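Looking after worktops and tables

Posted 3 March 2023 in Kitchen and Home

Most worktops are spoiled slowly, by the wrong cloth or the wrong cleaner used every day for years. The tips below cover the surfaces people write to us about most often. They have been gathered from readers of the Brandstead Household Pages since 2019, and we have tried nearly all of them in our own kitchen.

Find out what you have

Before you use anything stronger than washing-up liquid, find out what the surface is made of. Plenty of marble-look tops are laminate, and plenty of plain ones turn out to be stone. Look at the underside at the front edge or round the sink cut-out. Laminate will show chipboard or a brown backing sheet. Stone is cold to the touch and the same all the way through.

If you still can't tell, put a drop of water on a clean patch in a corner and leave it for 3 minutes. On unsealed stone it will leave a dark spot, which fades as it dries. On laminate, quartz or well-sealed stone it will sit in a bead. Don't try the lemon juice test that gets passed around. If the top is marble, you will have a dull mark for good.

Everyday cleaning

Warm water, a small squirt of washing-up liquid and a soft cloth will do for nearly every surface. Wring the cloth out well. Wipe once with the soapy cloth, once with a clean damp one, then dry with a tea towel. The drying is the part people leave out, and it is what stops the smears on dark or shiny tops.

Change the cloth daily. A sour cloth leaves a film that looks like a worn finish. Before you decide the top has gone dull, clean it twice with a fresh cloth and look again.

Crumbs and grit should be brushed off first. Sugar and salt both scratch a gloss surface when they are pushed about under a wet cloth.

Marble and other soft stone

Keep vinegar, lemon, tomato and wine off it as far as you can, and wipe up straight away when you can't. Vinegar cleaners of any kind are out, as are limescale sprays. Cream cleaners will take the polish off.

For an oil stain, mix bicarbonate of soda and water to a thick paste, spread it over the mark, cover with cling film and leave it overnight. Lift it off with a plastic scraper and rinse. It may need doing again. Old stains don't always come out fully. 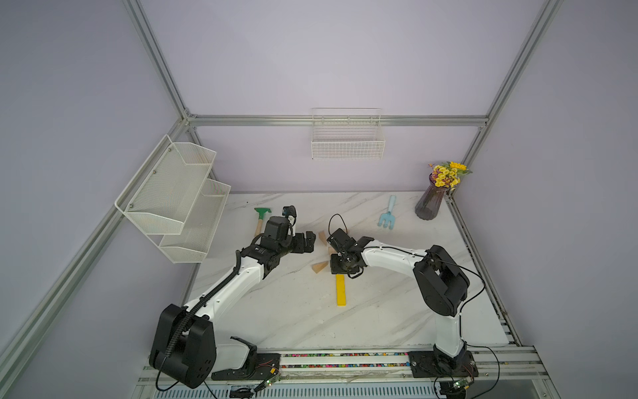

Sealing should be done when the water drop starts to soak in. In a busy kitchen that may be once a year, and in a quiet one much less. Clean the top, let it dry overnight, put the sealer on thinly with a lint-free cloth and wipe off the extra before it goes tacky. We use the Dumen stone sealer, but follow the times on whatever tin you buy. Sealer left to dry on the surface goes cloudy and is a nuisance to shift.

Laminate

Laminate puts up with more than stone does, apart from heat and standing water. The weak places are the joints and the edge round the sink. Run a finger along them now and then. If you can feel a raised line, water has got in and the board has begun to swell. It won't go back down, but a thin bead of clear silicone along the joint, put on when everything is dry, will stop it getting worse.

Tea and coffee rings come off with bicarbonate paste left on for a few minutes and wiped away gently. Felt tip and biro will usually lift with surgical spirit on a cotton bud. Try it somewhere out of sight first.

Don't use the green side of a sponge scourer. The scratches are too fine to see one at a time, but they hold dirt and the top will look grey within a year.

Wood

Oil a new wooden top several times in the first few weeks, then whenever water stops beading near the sink. Thin coats are best. Put the oil on, leave it for 45 minutes, then rub off everything that hasn't soaked in. Spread oily rags out flat outside to dry before you bin them - screwed up in a heap they can catch fire on their own.

Black marks round taps are usually from iron and water. Sand lightly along the grain and oil again. Deeper ones need oxalic acid, sold as wood bleach. Wear gloves and eye protection, open a window, and rinse it off well.

White rings on a varnished table are caused by damp under the finish. Leave them alone for a day or two, as some fade. If not, rub in a little petroleum jelly, leave overnight and wipe off.

Heat marks

Use a trivet on everything, including stone and quartz. Quartz tops contain resin, and a pan straight from the hob can scorch them. A slow cooker left on all day can mark a surface too, so stand it on a board.

Things worth keeping in the drawer

An old plastic loyalty card for scraping off dried pastry and candle wax.
A soft toothbrush for the join behind the taps.
Two or three cotton cloths cut from a worn-out sheet.
A pair of cork mats. Ours are the plain Gitari ones, bought in December, and they wash well.

A reader's tip

A reader in Ayaaba Road sent in this one for dried-on dough. Lay a wrung-out warm cloth over it, go and do something else for ten minutes, then scrape. No scrubbing needed. It works on porridge as well, and on the paste left behind after children have been gluing at the table. For sticky label residue use a dab of cooking oil instead, then wash it off with soapy water. Keep the oil off bare wood and unsealed stone.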